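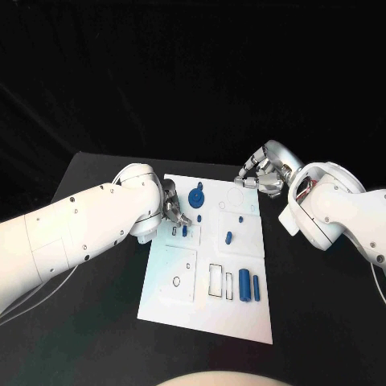 Tanko wanted to know whether you can catch asthma from someone, the way you catch a cold. No, you can't! You could share a tent with me for a week and you'd still go home without it. I've had mine since I was six, so I get asked this a lot.

## So what is it?

When you breathe in, air goes down your windpipe and into lots of little tubes in your lungs. Everybody has them. Mine are a bit fussy -- if something bothers them, they swell up inside and the muscles round them squeeze tight. Then there's less room for the air, and I cough or wheeze (a wheeze is a whistly noise, like a squeaky toy).

## What bothers them?

It's different for different people. Cats set mine off, and so does cold air. One December in Lesville I ran for the bus and had to sit down on a wall until my blue inhaler had done its job.

## Can you still do sport?

Yes! I swim 40 lengths on a good day. I keep my inhaler at the side of the pool, and my coach knows where it is.

If a friend is struggling to breathe, fetch a grown-up straight away, help them sit up and stay with them if you can.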